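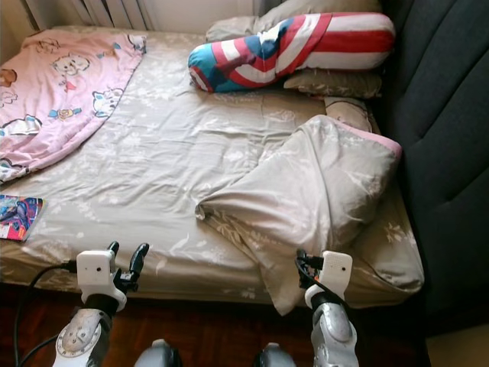 The great winter bed strip

August 3, 2024

Hello from Nesudau, where the heater has been going since breakfast and I have finally run out of excuses about the linen. I promised last time I'd do the big family bed properly and write it up, so this item is long and it is all about bedding. If you're here for the soup, skip to the bottom of the newsletter, I won't be offended.

You know how a bed can look fine from the doorway and then you get up close and the whole thing has gone to pieces? Ours has been like that for weeks. The fitted sheet is the beige one with the pale flowers and leaves, which I love, but it shows every single crease (and there were a lot of creases, right across it). The doona matches, same faint print with a band of pink along the edge, and by mid-morning it's always in one big heap on one side with a corner heading for the floor. I don't know how we manage it. I lie very still, personally.

And then there's everything that has moved in on top. The pink cartoon blanket, spread on the diagonal with the white bear looking up at you. A bolster with red and white stripes and a star on blue, very superhero, which belongs to the shortest member of the household and ends up in the middle of my back most nights. A shiny little booklet lying flat on the sheet that will be missed the minute I put it somewhere sensible.

So! The strip. I do it in the same order every time now, after years of doing it in whatever order I grabbed things.

Paper and toys first. Booklets, hair ties, the odd sock, anything with a corner. They all go in a basket by the door and the basket is not sorted until the bed is finished. I used to sort as I went and I would find myself an hour later sitting on the floor reading a picture book with half a pillowcase on my arm.

Next, blankets and throws. Take them off one at a time and give each one a decent shake out the back door. Our pink one gets a cool wash on its own with the label tucked in. It's printed, and I did a cartoon blanket warm once, years back, and all the little faces came out looking like they'd had a hard night.

Then the pillows, all of them, even the ones that don't get slept on. I am strict about this bit. Feel the pillow through the case. If it's gone lumpy in the middle it can go to the foot end of somebody's reading nook, and if it folds in half and stays folded it's finished. Bolsters I spot clean unless they've got a zip, in which case cover off and into the wash inside out.

The doona comes off last and I drape it over the back of two dining chairs with the window open a crack. Ninety minutes is plenty in this weather. Any longer and you'll be climbing into something the temperature of a fish.

With all that gone you can get at the mattress. Vacuum with the upholstery head, go along the piping, and then do the headboard while you've got the thing in your hand. Ours is padded grey, tall, with panels, and I had no idea how much dust a padded headboard holds until I ran a damp microfibre cloth along the top of it. Start at the top and work down. Don't soak it! A barely damp cloth and then a dry one straight after. I let it air with nothing leaning on it for as long as I could stand the look of it.

What I used

I'd been putting a bit aside for a new doona inner and it came from Prarner, the homewares place next to the post office. It was $90 on the winter table, cotton outside, and the tag says 930 grams of fill, which felt light to me in the shop but is plenty with a blanket folded over the feet. The woman at the counter told me to put it in its cover and leave it flat overnight before deciding, and I'm glad I listened, it had puffed up a good deal by morning.

For washing I'm still on the Tetteh wool and delicates liquid. It's fairly plain stuff, doesn't smell of much, and I use half of what the cap says. If your machine is a front loader like mine, half really is enough for a pillowcase load. I've tried the powder version too and wasn't keen, I kept finding a chalky bit in the seams of dark cases.

Putting it back together

I had grand plans for this. Everything beige and quiet, like a page from a catalogue, pillows in order of size. That lasted until the first person came in to have a look at it.

We've landed on a mix. The floral set stays as the base, and the cushiony bits on top can be as loud as they like. I'd had the bright red cotton pillowcases put away since November (they came out for Christmas one year and never quite fitted in anywhere) and they've been rescued. They do crease if you so much as glance at them, and I've made my peace with that. Against the grey they look terrific, and standing two red pillows up against the headboard gives you something decent to lean on with a cup of tea. With the pink quilt thrown across the top of the bed it's a lot of colour for first thing in the morning! I find I like it.

My handbag has gone back to hanging over the top of the headboard as well, the white one with the black handles. Yes, I know there are hooks for that.

If you're mixing plain colours with children's prints, the only thing I'd suggest is picking one colour out of the print and repeating it. The cat on ours has a red bow, and there are little bits of red dotted all through, so the red cases look as if somebody planned them.
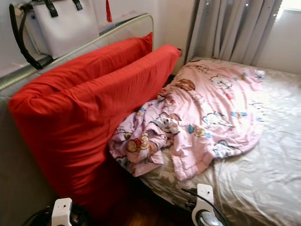 One reader, writing in after the last issue, reckons I have the whole order backwards and that the doona should come off first, straight over the line, so it's getting air the whole time you're mucking about with the rest. She also says she irons her red cases while they're still damp and folds them in three, never in half, and hasn't had a crease down the middle in years. I've got a lot of time for the first part. The ironing I'll leave to her.

Another wanted to know how you stop a doona sliding down inside its cover until you're sleeping under a flat bit of cotton with a lump at the bottom. Ties! Sew a short loop of tape into each top corner of the inner and a matching pair of ties inside the cover. It's ten minutes with a needle, a bit longer if your thread keeps knotting like mine does. Safety pins work in a pinch but I don't like them on a bed kids climb into.

And a few of you asked about fitted sheets that ping off the corner. Check the depth on the packet before anything else. Ours wraps right down over the edge of the mattress and holds on well enough, creases and all.

The Clunduron linen swap is on again in the hall, and I'll be on the pillowcase table. Bring singles, bring odd ones, bring the fitted sheet you bought in the wrong size and couldn't take back. Clean and folded please, and pin a bit of paper to it with the size. This newsletter goes out to 2,000 of you now, so if even a handful turn up with a bag each we're going to need the second trestle. Towels go to the animal shelter box by the side door.

Next issue I'm having a go at the linen cupboard, the top shelf included, so send me your folding methods before then. I still can't do a fitted sheet.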